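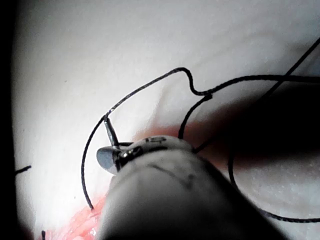 Black thread and a curved needle, held in a gripper at the Gakberg skills room.

Thread has a mind of its own, says Zdenka Milošević, and most of her first session goes on getting people to look at it. She has taught suturing at Gakberg for nearly 23 years. The needle gets all the attention from beginners, she finds, while the loop behind it wanders off and kinks.

Her rules are short. Hold the needle well back from the point. Follow its curve. Pull the thread through slowly, and if it kinks, stop and ease it out before the next throw.

Black is her choice for teaching because it shows up against pink. The room gets through 400 packets between January and the summer break, most of them on practice knots that are snipped off and binned.

Rin Yagi, in her second year, keeps a length tied to her desk lamp at home — she was slow at knots and wanted to be quicker. "I still drop the short end," she says. "Less than I did."

The autumn course has 24 places.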